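4.2 Gripper fault, arm drops out mid-cycle 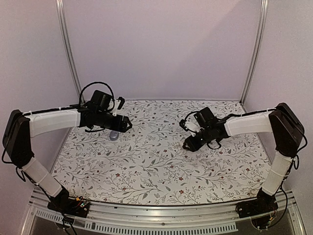

Fault 33 means a wrist servo has lost comms, usually a tired cable. Stop both arms before reaching in. The cable loops over or behind each gripper, so check there first.

1. Power off at the wall – not just the software stop.
2. Support the elbow. It will drop.
3. Reseat the wrist plug. Tug gentley.
4. Power on, wait 37 seconds, re-home.

CAUTION: fingers clear of the jaws. Two pinches logged since May.

Back to top | Bramedus support

2 comments

Chaltu Derese: Worked, cheers.
Hiwot Assefa: Step 2!! Ours hit the rail.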